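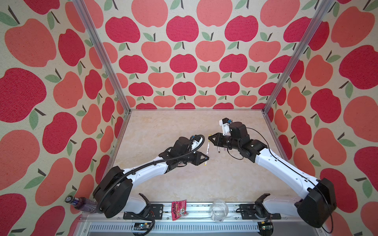 *Apple-print walls surround a pale, marble-textured tabletop.*

**Media release**
**April 2024**

## Griltico Retreat Centre opens registrations for a year of guided silent prayer

The Griltico Retreat Centre today opened registrations for its new program of guided silent prayer, which will be offered to lay people of all Christian traditions. The program begins in October and consists of five weekend retreats held over the course of a year, with each participant meeting regularly with a trained spiritual director between weekends.

The program has been developed in response to a survey of parishioners and past retreat guests conducted by the Centre last year. Of the 1,607 people who replied, a large number said they wished to pray in silence but did not know how to begin, or had started and found it difficult to continue alone.

"Many people come to us at a point where the prayers they learned as children no longer seem to be enough," said Amra Spahić, Director of the Griltico Retreat Centre. "They are often surprised to hear that this is a very ordinary place to be in the life of faith. We want to give them time, good company and someone to talk to."

Each weekend will run from Friday evening to Sunday lunch. Participants will keep silence from Friday night prayer until the close of the Sunday liturgy, with the exception of a daily conversation with their director. Short talks will introduce the slow reading of Scripture, the examination of the day, and prayer in times of dryness or grief. No previous experience of retreats is required.

The talks will be given by Phúc Bạch, who joined the Centre as Program Coordinator after many years in hospital chaplaincy.

"Silence can be uncomfortable at first, and we say so plainly on the opening night," Phúc Bạch said. "Some guests sleep for most of the first day. God is not in a hurry with us, and the timetable leaves room for that."

Places are limited to 19 participants so that every person can be given individual direction. Four places will be set aside at no charge for people on low incomes, supported by a gift from the Fuvier Bequest. Accommodation is in single rooms in Nisik House, with meals provided. The ground floor and chapel are wheelchair accessible, and dietary needs can be met with notice.

Applicants are asked to provide a brief letter describing their present practice of prayer and a reference from a minister, chaplain or other person who knows them well. Those who are unable to attend every weekend may ask to be placed on the list for the Centre's day retreats, which continue as usual.

Application forms are available from the Centre's office and from participating parishes.

**Media enquiries:** Office of the Director, Griltico Retreat Centre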